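把持計画ソフトウェア リリース前安全点検表(所見付き)

対象:Prorura 把持計画スタック 制御・認識・計画・ツール一式
適用先:Hillness 構成(手持ちグリッパ軌跡を入力とする学習済み方策を含む)
点検日:2021年6月19日
点検者:Lotte Van Hecke
判定区分:適/条件付き適/否/対象外

0. 本点検表の使い方

各項目は「確認内容」「判定」「所見」の順に記す。判定が「条件付き適」の項目は、所見に書いた条件が満たされるまで実機での自律動作を許可しない。手動ジョグおよびシミュレーションは対象外とする。「否」が残った状態でのリリースタグ付与は不可。

用語は次のとおり統一する。「方策」は学習済みの動作生成モデル、「計画器」は衝突回避を担う従来型の経路計画、「監視層」は両者の出力を受けて速度・力・領域を制限する独立プロセスを指す。旧版で「セーフティノード」と呼んでいたものは監視層に含める。

1. ビルドと構成管理

1-1 リリース候補がタグから再現可能にビルドできること
判定:適
所見:クリーン環境で2回ビルドし、成果物のハッシュが一致。前回指摘したビルド時刻の埋め込みは除去済み。

1-2 外部ライブラリの版が固定されていること
判定:適
所見:ロックファイルと実環境の差分なし。数値計算ライブラリのみ、最適化オプションが計算機ごとに切り替わる設定だったため固定した。逆運動学の収束回数が計算機によって変わる現象は、この修正後は出ていない。

1-3 設定ファイルがスキーマ検証を通ること
判定:条件付き適
所見:検証自体は通るが、単位の検査がない。関節速度上限に度毎秒の値を書いても、ラジアン毎秒として読み込まれる。キー名の末尾に単位を付けるか、範囲検査を追加すること。次版までの暫定処置として、起動時に上限値を両単位で表示し、操作者が確認する手順を入れた。

1-4 方策の重みファイルと学習設定の対応が記録されていること
判定:適
所見:重みファイルの署名、学習データの一覧、前処理の版が1つのマニフェストにまとまっている。手作業で差し替えた重みは起動時に拒否される。拒否時の終了コードも確認した。

1-5 デバッグ用の迂回フラグがリリース構成で無効であること
判定:適
所見:監視層を無視するフラグは、リリース構成ではコンパイル対象から外れている。環境変数経由の経路も塞がれていた。

2. 時刻と通信

2-1 カメラ、関節エンコーダ、グリッパ開度の時刻が同一基準で刻印されていること
判定:適
所見:ドライバ受信時刻ではなく、センサ側の取得時刻を使用。同期が外れた場合はメッセージに無効フラグが立ち、方策への入力が止まる。

2-2 通信途絶時の挙動
判定:条件付き適
所見:有線を抜いた場合は制御停止へ正しく遷移する。問題は遅延だけが増える場合で、途絶と判定されないまま古い目標値を追従し続ける区間がある。受信間隔だけを見ており、内容の古さを見ていないことが原因。目標値の生成時刻を検査する条件を追加すること。

2-3 再接続後に自動で動作を再開しないこと
判定:適
所見:再接続後は待機状態に留まり、操作者の明示的な再開指令が必要。溜まった指令の一括再送もない。

2-4 ログの欠落
判定:適
所見:連続30分の記録で欠落なし。ディスク残量が閾値を下回ると記録を間引く設定だが、監視層の判定記録は間引きの対象外になっている。この区分は維持すること。

3. 認識

3-1 カメラ内部パラメータの版が機体と一致していること
判定:適
所見:機体番号と校正ファイルの照合を起動時に実施。不一致なら起動しない。

3-2 広角画像の歪み補正
判定:条件付き適
所見:中心部の再投影誤差は許容内。周辺部では残差が大きく、直線の壁際や扉の枠が曲線のまま残る。周辺領域から得た平面推定を計画器へ渡さないよう、マスクを設定した。マスクの形状は機体ごとの校正に依存するため、校正をやり直した際は必ず再生成する。

3-3 自己遮蔽マスク
判定:条件付き適
所見:グリッパ本体、リンク、指先パッドは視野に常時入り込む。開度に応じてマスクを切り替える実装は妥当。ただし開度信号が無効になった場合、最後の値を保持し続ける。指が動いてもマスクが動かず、指自体が障害物または把持対象として検出されうる。信号無効時は最大包絡のマスクへ切り替えること。
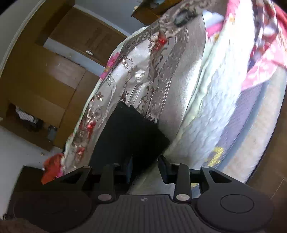

把持対象の分離については、照明と色だけに頼る現行の前景抽出では不十分と判断した。方策の入力となる手先視点では、グリッパ自身が広い面積を占め、対象がその指先のすぐ先に来ることが多い。たとえばベッド脇の黒い物体は、銀灰色で光沢のあるベッドカバーの下に半ば隠れて陰に入り、黒いグリッパとの明度差がほとんどない。この配置で対象の下端と指先の境界を輪郭だけから決めると、マスクの膨張量次第で対象の一部が消える。カバー側では逆に、光沢の明るい筋と花柄の縁が偽の輪郭になりやすい。評価用の事例集に同種の条件を追加し、3-4以下の判定にはこの条件を含めた。

3-4 暗色対象と暗色グリッパの分離
判定:否
所見:輪郭のみの抽出器では、膨張量を標準値にしたとき対象下端が欠落する。欠落しても信頼度が下がらない点が特に悪い。信頼度は残った画素だけで計算されており、マスクとの接触長が考慮されていない。対象領域がマスク境界に接している場合は信頼度に上限を設けること。修正が入るまで、当該抽出器の出力を単独で把持指令に使ってはならない。

3-5 布類の扱い
判定:条件付き適
所見:寝具、カーテン、衣類のような変形物は、剛体障害物として占有格子に登録される。計画器は安全側に回避するが、布で覆われた対象には到達できず、計画失敗を繰り返す。逆に布を障害物から除外する設定では、布の裏の剛体も同時に消える。クラス単位の除外ではなく、接触を許す深さを設定する方式へ移行すること。それまでは除外設定を使用しない。

3-6 光沢面での深度推定
判定:条件付き適
所見:サテン状の面では深度が飛び、実面より奥に穴が開いた推定になる。穴を自由空間とみなす旧処理は廃止され、未知として扱われるようになった。未知領域への進入速度の制限も有効。残る課題は、時間方向の平滑化が未知を自由へ上書きする場合があること。上書きの条件を「連続した有効観測」に限定すること。

3-7 部分遮蔽時の把持姿勢候補
判定:条件付き適
所見:見えている部分だけから対象の寸法を推定し、隠れた部分をゼロとして扱う実装だった。修正後は遮蔽側の寸法を不確かさとして保持する。ただし可視化ツールには不確かさが描かれず、操作者には確定した箱に見える。ツール側の表示修正を5-3に計上。

3-8 傾いた視点での重力方向
判定:適
所見:画像の上方向を重力の逆方向とみなす処理が1箇所残っていたため除去。手持ち収集の軌跡では手先が大きく傾くことがあり、扉や家具が斜めに写るだけで床面推定が崩れていた。現在は慣性計測の値を使用し、無効時は床面推定を行わない。

4. 計画と制御

4-1 方策出力の監視層通過
判定:適
所見:方策から関節制御までの経路は1本のみ。監視層を停止すると、下流は一定時間内に零速度へ移る。監視層の強制終了でも同様。

4-2 速度および加速度の制限
判定:適
所見:手先と関節の双方で制限。片方のみを超える指令を与え、それぞれ独立に効くことを確認した。制限時は軌道の形を保ったまま時間方向に引き伸ばす。成分ごとに切り詰める旧処理では、直進のはずの動作が曲がり、障害物側へ寄ることがあった。

4-3 低位置での接近
判定:条件付き適
所見:床に近い姿勢では、指先より先にグリッパ筐体側面が接触しうる。衝突モデルは指先側が細かく、本体側が粗い。粗い側は外側へ余裕を取ってあるため危険側ではないが、家具の脇では余裕が過大となり、計画が頻繁に失敗する。失敗後に操作者が余裕を手で縮める運用が見られたため、縮小可能な下限値を設けること。下限値は機体の位置決め誤差から算出し、根拠を設定ファイルのコメントに残す。

4-4 接触検出
判定:適
所見:柔らかい面への接触は力の立ち上がりが遅く、ピーク値の閾値だけでは検出が遅れる。力の積分値による判定を併用し、布越しの接触模擬でも停止した。試行63回中、未検出なし。

4-5 把持失敗の判定
判定:条件付き適
所見:開度が全閉に達した場合のみ失敗と判定している。布を一緒に挟んだ場合、開度は全閉に達せず、成功として次工程へ進む。引き上げ開始直後の力の増加率を見て、引っ掛かりを検出する処理を追加すること。追加までの間、持ち上げ速度を低速に固定する。

4-6 引き抜き方向
判定:条件付き適
所見:計画器は把持後、一律に鉛直上方へ退避する。上に覆いがある対象では、退避経路がそのまま接触経路になる。進入経路を逆にたどる退避を既定とし、鉛直退避は上方が自由空間と確認できたときに限ること。コードの変更は小さいが、既存の動作試験の期待値に影響するため、試験側の更新を同じ変更に含める。

4-7 非常停止後の復帰
判定:適
所見:非常停止解除のみでは動作しない。把持中に停止した場合、指は保持状態を維持し、開放には別操作を要する。開放操作の確認画面に現在の保持状態が表示されることも確認した。

4-8 計画時間の上限
判定:適
所見:上限を超えた場合は計画を破棄し、現在位置で待機する。途中解を実行する設定は無効。

5. ツールおよび操作画面

5-1 軌跡再生ツール
判定:条件付き適
所見:再生元が手持ちグリッパの記録であっても、実機再生ボタンが有効になっている。手持ち記録には関節制限も腕の衝突形状も反映されておらず、そのまま実機で再生してはならない。記録種別を判定し、変換と監視層検査を経た軌跡のみ再生可能とすること。

5-2 注釈ツール
判定:適
所見:Avcı 形式からの取り込みで、遮蔽フラグが失われる不具合は修正済み。対象が見えていることと、対象が把持可能であることは別の欄で記録される。どちらか一方のみの入力では保存できない。

5-3 可視化ツール
判定:条件付き適
所見:自由、占有、未知の3状態は区別できる。寸法の不確かさが描画されない点は3-7のとおり。半透明の外殻で上限寸法を示す案を採用し、Dillow ブランチで実装中。表示の有無で描画負荷に差がないことを、統合前に測定すること。

5-4 警告の表示
判定:条件付き適
所見:同一原因の警告が連続すると集約されるが、深刻度の異なるものまで同じ行に入る。集約の鍵に深刻度を含めること。制限動作中の警告は、操作者が消しても状態が続くかぎり再表示される。

5-5 操作権限
判定:適
所見:設定変更と実機動作の権限は分離。変更履歴には変更前後の値と承認者が残る。

6. 回帰試験

6-1 単体試験および結合試験
判定:適
所見:全827件を実行し、失敗なし。除外指定の試験は一覧に理由付きで残っている。理由欄が空のまま除外することは、継続的統合の側で拒否される。

6-2 遮蔽条件の試験
判定:否
所見:既存の試験は箱や円筒が硬い遮蔽物に隠れる場合に偏っている。柄のある布、光沢のある布、暗所の暗色対象を組み合わせた事例がない。前記の条件を事例として登録し、正解領域にはグリッパとの境界を含めること。境界が判別できない画素は無理に割り当てず、不明として注釈する。

6-3 故障注入
判定:適
所見:画像停止、開度信号の固着、時刻の逆行、監視層の強制終了を注入した。固着については3-3の所見どおりマスクが追従しないが、監視層は入力不整合を検出し、停止に至った。停止した事実をもって3-3の修正を省略しないこと。

6-4 記録からの再現
判定:適
所見:同じ記録を入力した場合、方策出力は許容差内で一致。乱数の種は記録に含まれる。

7. 総合判定と処置

総合判定:否(3-4および6-2の是正後に再点検)

是正の順序は、6-2の試験事例の登録を先とし、3-4の抽出器修正を後とする。修正前の版で新しい試験が失敗することを確認し、その結果を変更票に添付すること。2-2、4-5、4-6は監視層または計画器に閉じた変更であり、並行して進めてよい。3-5は設計変更を伴うため本リリースには含めず、除外設定の使用禁止を運用手順に明記する。

是正までの運用制限
・輪郭のみの抽出器を単独で使用しない。
・手持ち記録を直接、実機で再生しない。
・布の障害物除外設定を使用しない。
・把持後の持ち上げは低速固定とする。
・余裕の手動縮小は、下限値が入るまで禁止する。

再点検では、否の2項目に加え、条件付き適とした項目の差分を確認する。3-2と3-3は校正ファイルの更新があれば全数を再実施。8月の校正更新に間に合わない場合、Hillness 構成は現行の校正で凍結し、変更票にその旨を記載する。

記入:Lotte Van Hecke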